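Zulatach 手持夹爪套件，用了两周之后

套件是四月底到的，箱子比我想的小，快递放在门口我差点没看见。里面有两只手持夹爪、充电底座、一张校准板、几根线，还有一本薄薄的说明书，英文和法文各一半。我买的是双手版，单手版便宜不少，但我主要想录叠衣服、整理床铺这一类动作，一只手做不了。

先说结论：硬件我满意，软件一般，订阅服务我还在犹豫要不要续。下面按顺序写。

在卧室里录衣物和床铺的时候，夹爪大致就是这样拿着用的：

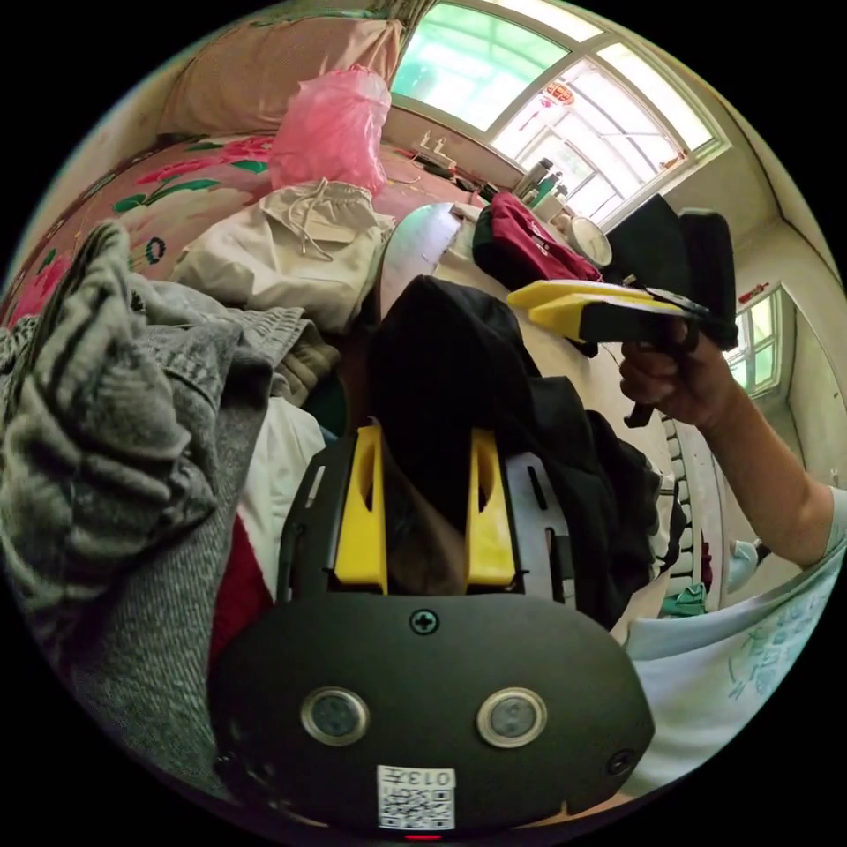
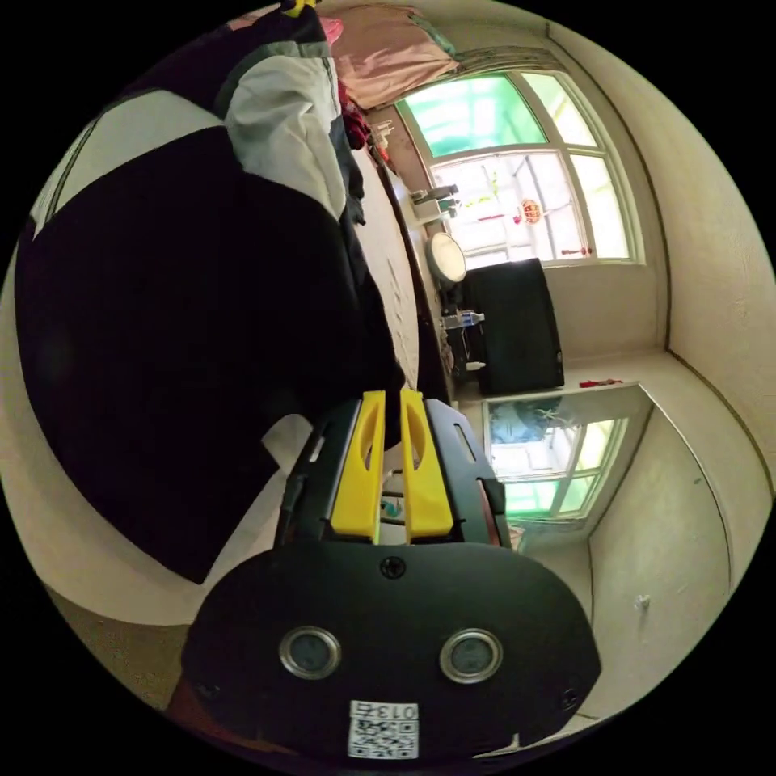
Solène Pichon 看完草稿后回信说，她最关心的是手会不会酸，因为她之前用过另一家的夹爪，连着录一个上午，第二天握不住杯子。她还问，黄色的手指夹厚毛衣的时候会不会打滑，以及我有没有试过只用一只手录、另一只手空着。

这几个问题我一个一个答。

手酸不酸，看怎么录。我现在的做法是录9分钟，停下来，把衣服重新弄乱，喝口水，再录下一段。这样一个上午下来，小臂有点紧，第二天没什么感觉。如果不停地录，扣扳机的食指最先受不了。扳机的弹簧偏硬，说明书里说可以换软的，但软弹簧不在箱子里，要另外买。我写信问过，客服 Embla Engström 隔了一天回复，说可以补寄一对，运费我出。到今天还没收到，收到了再补充。

打滑的问题，厚毛衣反而好夹，针织的表面有纹路，手指一合就带起来了。难的是薄的、滑的料子，比如睡衣，还有羽绒服的外层。我的办法是先夹边缝，边缝厚一点，夹住以后另一只跟上去。平铺在床上的单层布，夹爪要压得比较低才能捏起来，压低的时候机身后半截容易蹭到被面，刚开始几天我老是把旁边的东西一起带走。习惯以后好多了。

单手录我试过，把另一只放回底座就行，软件会问一句是不是单手任务，选是，后面就不再提示。叠T恤单手也能完成，只是慢，而且叠出来不好看。裤子我没有成功过。

再说校准。每次开机要对着校准板转一圈，两只分别做，然后再一起做一次。第一次我花了很长时间，原因是校准板放在了窗台边上，正对着太阳，反光，软件一直报错，错误提示只有一个编号，436，说明书里查不到。后来在 Picard 论坛的旧帖子里看到有人说这个编号就是光太强，把板子挪到背光的地方，一次就过了。这种事应该写进说明书第一页。

光线对录制本身也有影响。我的房间窗户大，白天很亮，中午前后录的几段，上传以后被系统标成“质量待定”，要人工看过才算通过。拉上一层薄窗帘再录，基本都是直接通过。晚上开灯录也没有问题，就是影子重一些。如果你的房间有镜子或者大块玻璃，建议挡一下。我没有做过仔细的对比，但挡上以后轨迹漂移的提示确实少了。

软件是我最不满意的部分。桌面端只有两个页面，一个管录制，一个管上传。录制页面还算清楚，开始、停止、作废三个按钮，作废的片段会进回收站，可以找回来。上传页面就比较粗糙，不能暂停，断网之后要从头传。我家的上行带宽不高，有一天传到一半路由器重启了，那一批只好晚上挂着重新传。还有，片段的名字不能批量改，我想在前面统一加上“床铺”两个字，只能一个一个点。

中文界面是有的，翻译得不太准。“夹爪归零”翻成了“夹爪清空”，我第一次看到时不敢点，怕把数据删了。其实就是让手指完全合上再完全张开，做一次零点校准。

订阅服务叫 Hindton，每个月99欧，包括云端处理、轨迹导出和一次人工抽检报告。不订阅的话，夹爪还能用，原始数据也能存在本地，但轨迹要自己算。我把第一个月的抽检报告看了两遍，内容比我预期的实在，哪一段手指没有完全张开、哪一段动作太快，都标了时间点。照着改了以后，第二批数据通过得明显多。问题是价格。对公司来说不算什么，对我这种自己在家里做小项目的人，一年下来比硬件还贵。我给他们提过建议，希望有按量付费的方案，回信很客气，说已经转给相关同事。

Finstead 也有类似的套件，价格低一些，我在朋友那里摸过一次。它的机身更轻，握着舒服，但扳机行程短，夹东西的力度不好控制，要么没夹住，要么夹得太死。它家的软件倒是可以断点续传，这一点我很羡慕。如果主要录的是拿杯子、放盒子这种硬的东西，我觉得 Finstead 够用。录布料的话，我还是选 Zulatach。

几个零碎的：

充电从空到满，一顿饭加洗碗的时间够了。底座的指示灯太亮，放在卧室里睡觉前要拿布盖上。

机身后面的标签是贴纸，带二维码，软件靠扫它来登记设备。我怕磨掉，事先拍了照存在电脑里。

手指是可以拆的，两颗螺丝，说明书里讲得很清楚。毛线和线头容易缠进缝里，我每隔几天拆下来清一次，用旧牙刷就行。

箱子里的收纳袋太紧，夹爪装进去以后拉链很难拉。我现在不用它，直接放抽屉。

接下来打算录换被套，这个我自己徒手做都不算熟练，估计要作废很多片段。软弹簧到了以后我会换上一只，另一只保持原样，比较一下再写。订阅这个月底到期，在那之前我会把手上的床铺数据全部传完，再决定续不续。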